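Search this site Go

Plastic bowls and cups keep getting stuck together

I have a mixed lot of colored plastic tableware that gets used on a table with a green cloth. Stacking it takes forever and the cups jam. Is there an order that works? Bowls and cups are both in it, and the biggest bowl is orange.
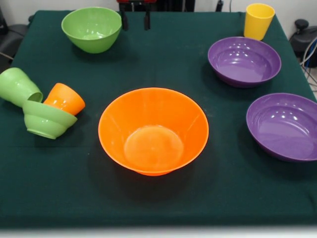

Marichka Kuzmenko
Sort by size and forget about color. Biggest bowl goes down first, open side up, and the smaller ones go inside it. Keep cups in their own stack. I do it this way with a Linesholm set and it fits on one shelf.

Set each bowl in lightly — if you press, the rims grip and you'll be prying them apart later. A green bowl going into a bigger orange one should have some space at the sides.
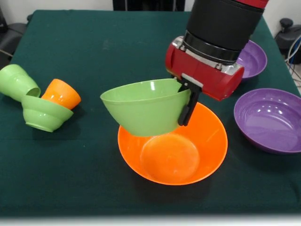

Santino Urrutia disagrees about ignoring color. With more than 20 pieces he would match colors first, then stack, so it's easy to hand out a set.

Leandro Acuña
just dry them properly. wet ones stick

Elba Palma
Cups are the real problem. Mine roll when they're on their side, so I stand them up before I start, and I never go over 4 in a stack. 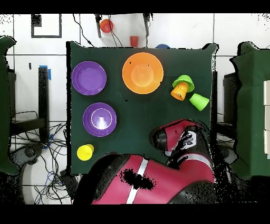

What if two cups are already jammed? Put cold water in the inner one, stand the outer one in warm water for a minute, and twist.

Related
Removing stains from plastic cups
Shelf liners for deep cabinets
Washing a tablecloth that collects lint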